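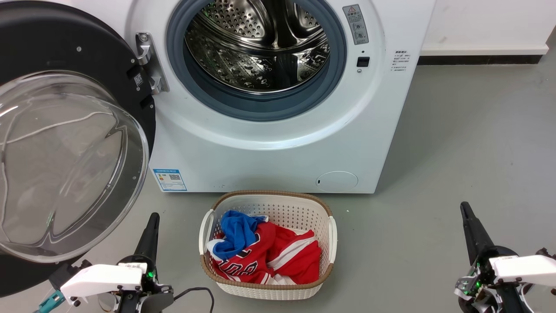 My last washer came with an app. Before it would run a cotton cycle away from the dial, it wanted my email address, my location and permission to send me "care tips." I gave it all three. The first care tip arrived in October and was an ad for detergent.

I keep hearing that connected appliances save money. Lilta says so on its website, and so does Grulgate, in nearly the same words. Neither one shows the math. I asked both companies how long they would keep the app running, and got a link to a store page from one and silence from the other.

Krešimir Kolev, who fixed machines in my neighborhood for 32 years, has a simple test. Take away the Wi-Fi and see what you've lost. On mine it was a chime on my phone when the load was done – and the machine already beeps.

Fans of the smart home will say I'm ignoring the early warnings about worn parts. Maybe. I got one such warning, for a pump, and Kolev found nothing wrong with the pump. He charged me 3 dollars for parking and went home.

Some people do need remote controls, and I don't want to take them away from anyone. But I paid an extra 100 dollars for mine, and I'd like to see a bill that went down before I pay it again.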